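Atelier couture Trikine : où on en est en avril
Pour Helju Kļaviņa, Fundwood 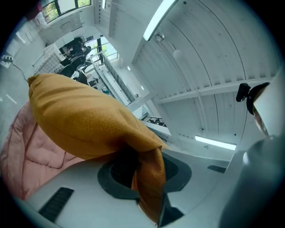 À quoi a servi la deuxième tranche de l'aide ? Surtout à payer le loyer du local jusqu'à l'été, et le reste est parti dans la révision des machines à coudre et dans le fil (on en consomme, c'est fou !).

Côté cours, ça roule. On a ouvert deux créneaux de plus, un le matin et un à 18 h, et celui du soir s'est rempli tout de suite. Triin Jankauskaitė a repris les débutants, moi je garde les retouches et les fermetures éclair, que tout le monde redoute. Cinq personnes du premier groupe continuent avec nous, dont deux qui cousent maintenant pour leurs voisins.

Le point qui coince, c'est le tissu. Skendum devait nous livrer 100 mètres de coton en mars et on attend toujours. J'ai relancé Indrek Pärn deux fois, il me promet ça pour la fin du mois... En attendant on taille dans des draps de récup, ça va pour les patrons mais pas pour la vente de juin.

Pour le budget, je t'envoie le tableau dès que Tarmo Bite a fini de pointer les factures. Il y aura un petit dépassement sur l'électricité, je préfère te le dire maintenant. Est-ce qu'on peut le prendre sur la ligne « déplacements », presque intacte ?

Sibel Ersoy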